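# Handling Faults, Session 3: The Slow Jaw

Notes for the Villthorpe evening course. Prepared by Raymonde Cloutier, 2023-09-13.

Please read these notes before the practical. We will not repeat them at the bench, and the bench time is short.

## The fault

During the soft fruit exercise last February, one hand-held gripper began to close late on one side. The operator squeezed the trigger, the right jaw moved at once, and the left jaw came after it. The delay was small. Most of the group did not feel it in the hand, and I did not feel it either when I tried the tool myself.

The recordings showed it more clearly. We had 2,162 recorded grasps from that month, and in 211 of them the two jaws did not arrive together. The fruit was pushed sideways by the first pad before the second pad could hold it. With a hard object this is only untidy. With a ripe tomato the skin splits, and then there is juice on the pad, and the next grasp slips also.

## What we believed first

We believed that the operators were tired. This was a comfortable explanation and we kept it too long. We changed the people, we gave longer breaks, and the late grasps continued.

Then we blamed the pads. Petrenko changed both pairs for new ones and cleaned the ridges with a dry brush. For one morning the results looked better, and we wrote in the log "solved". Please do not write this word in a log after one morning.

## What it was

The pivot screw of the left jaw was too tight. It had been tightened after a routine check, by hand, without the torque driver. When the tool was cold, the jaw moved a little stiffly. After some use it became free, and this is why the fault came mainly at the start of a session. We had the start times in the log from the beginning, but we had sorted the grasps by operator and never by hour.

Of the grasps in the log, 1,519 were recorded after the change of pads, and they had to be looked through again by eye. Lollard did most of this work.

## Words we use

- **Late jaw**: one jaw reaches the object visibly after the other.
- **Push contact**: one pad touches and moves the object, but there is no hold yet.
- **Hold**: both pads touch and the object does not turn between them.
- **Drop**: a hold that is lost before the release point.

A push contact is not always a fault. If the object lies against the wall of a basket, a good operator may touch it with one pad first, to bring it away from the wall. The question is whether the operator wanted it. Write this in the log in plain words, at the time and not in the evening.

## Before you start

1. Open and close the gripper ten times with nothing between the pads. Watch the tips from the front.
2. Close on the foam block. The block must stay straight.
3. Look at the screws on both jaws. Do not turn them. If one looks different from its partner, put the tool aside and tell me.
4. Write the tool number and the hour on the sheet.

Keep your free hand away from the jaws during step 1. The pads are soft, but the frame behind them is not, and we had one pinched finger last year.

## At the bench

Begin with the small round fruit in the basket. It rolls easily, so a late jaw shows itself quickly. Come in with the jaws wide, and stop when the first pad touches.

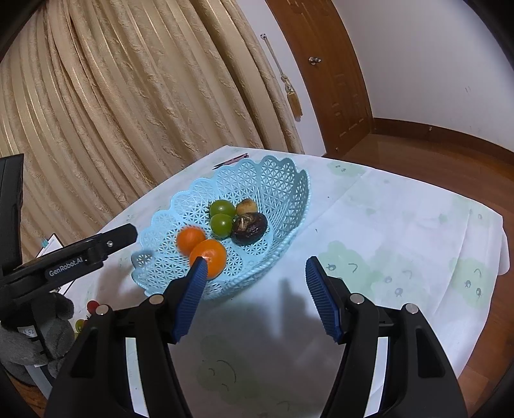
Wait one breath, then close. If the fruit moves away before the second pad arrives, open again and note a push contact. Do not chase it round the basket — you will learn nothing about the tool, and you may press the fruit against the rim.

After three push contacts that you did not intend, stop and repeat the foam block test. When the block turns, the session with that tool is finished. It goes on the Jomton shelf with a red tag, and the tag must say what you saw. "Broken" is not enough. "Left jaw late, cold start, block turned" is a good tag.

## For next time

Take one page from the February log (copies are in the folder) and sort it in two different ways. Bring both versions. Write two or three sentences on what the second sorting shows that the first one hides.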